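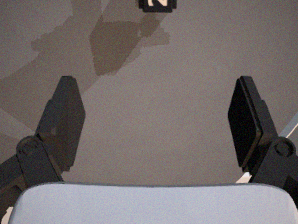 Sealing a Bare Concrete Floor

Akinyi Nyanda

These steps cover a penetrating sealer on an interior slab such as a garage or basement. They do not apply to epoxy or other film-forming coatings.

Check the slab

New concrete must cure for the period printed on the sealer label. On an older slab, sprinkle water in several spots. If it soaks in and darkens the surface, the sealer will too. If it beads, an old sealer is still present and must be stripped first.

Tape a square of clear plastic to the floor on all four sides and leave it overnight. Moisture under the plastic in the morning means the slab is too damp to seal.

Clean

Sweep, then vacuum the joints and the wall line. Scrub oil spots with a degreaser and a stiff nylon brush. Rinse until the water runs clear. Let the floor dry fully; in December an unheated garage can take several days.

Figure the quantity

Measure length and width in feet and multiply. The floor used for this page is 507 square feet. Divide the area by the coverage rate on the container, then double the result for 2 coats. Rough concrete takes more than a troweled finish.

Apply

Tape off baseboards and metal thresholds. Open doors and windows. Start at the corner farthest from the exit.

Using a low-pressure pump sprayer, wet a strip four feet wide. Overlap each pass by half. Spread puddles with a microfiber pad before they dry, or they will leave a white residue. Work to the exit without stopping.

Apply the second coat within the window given on the label. Clean the sprayer the same day, including the nozzle screen.

Return to use

Keep foot traffic off until the surface is dry to the touch. Vehicles wait longer; follow the label. Repeat the water test after the full cure and spot-treat any area that still darkens.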